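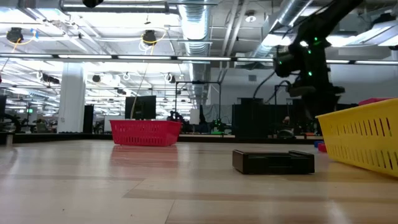
Can the second arm for the basket cell be ordered on the same quote as the first?
Only if the order is placed before the quote lapses, 30 days from issue. After that Overgaard reprices the arm, and the controller is priced separately.

Ticket status: open, waiting on requester
Queue: Equipment planning
Opened by: Nhi Dương
Vendor: Overgaard (arm, controller), Oveo (gripper)

Entry 1, 9:10 a.m.
Requester asks for a second arm, ceiling mount, same model as the one in service. Budget line is Starketti, carried over from February. The request lists the arm and gripper only. No cables, no mount plate, no spare fingers.

Entry 2, 9:45 a.m.
Checked the request against the first purchase. That order had 32 line items. The new request has 6. Missing items include the power cable set, the emergency stop wiring and the license for the Prurnarum scheduling software. Sent the list back to the requester.

Entry 3, 11:20 a.m.
Requester replied that the Prurnarum license covers two arms. Looked it up. The license covers two grippers on one controller. A second controller needs its own seat. Asked Prurnarum for a price.

Entry 4, 1:05 p.m.
Oveo confirms the gripper is in stock. The flange adapter is not and ships in 20 business days. Arm lead time from Overgaard is shorter, so the adapter sets the install date. Suggested ordering the adapter now on a separate PO. Needs sign-off from the budget owner.

Entry 5, 2:30 p.m.
Facilities asks for the mount load before approving another ceiling position. Overgaard data sheet gives the arm weight without the plate or cables. Requested the full figure, static and moving.

Entry 6, 3:50 p.m.
Prurnarum price received and added to the estimate. Total is now over the Starketti line. Options sent to Nhi: move the spare fingers to the next budget period, or request a transfer. Mount load still outstanding from Overgaard. Ticket stays open until both are answered.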